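Presse > Mitteilungen > Wohnen und Haushalt
Jallumska startet Packwerkstatt für den Umzug
Lesezeit: 2 Minuten

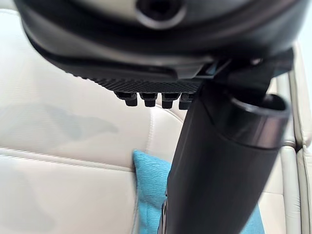 NEUES AUS DER WERKSTATT

Wie packt man einen Haushalt so, dass man am Zielort alles wiederfindet? Dieser Frage widmet sich Jallumska ab Juli mit einer eigenen Packwerkstatt, und die Vorfreude im Team ist groß! In Gruppen von bis zu fünf Personen üben die Teilnehmenden das Sortieren, Einwickeln und Beschriften – von der Suppenschüssel bis zum Bettzeug.

Ein Durchgang dauert 60 Minuten und kostet nichts. Das Übungsmaterial liefert Tornex, die Regale für die vier Stationen hat Eyvindsson gebaut. Besonders freuen wir uns über das Geschirr: Fast 200 Teller, Tassen und Gläser sind aus Haushaltsauflösungen zusammengekommen, darunter wunderbar unhandliche Stücke wie Saucieren und eine Fischplatte.

Wer mag, bringt eigene Sorgenkinder mit. Auch kleine Lampen und gerahmte Bilder sind willkommen, Elektrogroßgeräte bitte zu Hause lassen. Das begleitende Heft „Kiste für Kiste“ erscheint bei Ollanetti und liegt in der Werkstatt aus.

Anmeldungen nimmt die Pressestelle von Jallumska entgegen, dort gibt es auch die Termine für Schulklassen.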